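2019-11-18
Foam + containers, bench notes

Blocks from Wirner came in, second order. Box was crushed on one corner but nothing inside damaged. Packing slip says 517 under item no. and nothing else useful, no density, no color code. Wrote to Zosside to ask if they still have the sheet from the March order. Would like to know if its the same foam before we mix the old ones in.

Squeezed old against new by hand. New is stiffer, I think. Could be the old ones are just worn, the corners on those are rounded off and the faces have gone shiny from handling. Red seems closest to the old stock. The limes have a sort of skin on one face from the cutting, picks up fingerprints and every bit of lint in the building. Wiped one with IPA, left a pale patch. Don't do that. Damp cloth only, then leave on the rack over lunch.

Trimmed 5 of them with the long knife. Two strokes gives a clean face, sawing gives crumbs that get absolutely everywhere. Fresh blade each time you start a new color. Blades are in the McPhee tin, second drawer, NOT the one with the pens.

Containers. Clear bin still the nicest to work with, you can see what's in it from the side without leaning over. Scratches though. Keep the abrasive pads away from it pls. Lid went missing somewhere between here and Girkerville, if it turns up put it back on the shelf with the blue ones. White basket is lighter and slides if you bump it. Tried 2 strips of grip tape underneath, better, but the tape leaves gunk on the table top so took it off again. Goo remover, then water, then dry cloth or you get streaks.

Open: felt feet for the basket? Ask Wirner whether they sell a matte version of the bin. Labels for the foam drawer, somone keeps putting offcuts in with the good blocks.

Layout for tomorrow, want to keep it the same all week so we can compare notes. Mint on the left, short one on the outside and the long one butted up end to end with it, clear bin next, basket right of that. Small lime goes farther back between the two containers. Red lies flat on the right with the taller lime standing behind it. Table polish is a pain, you get the basket and the ceiling lights back at you in the surface, so check block edges from the side before writing down anything about position. Still need to measure the gap bin to basket, tape measure is at the other bench

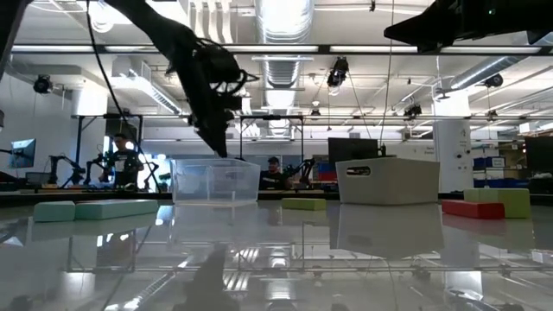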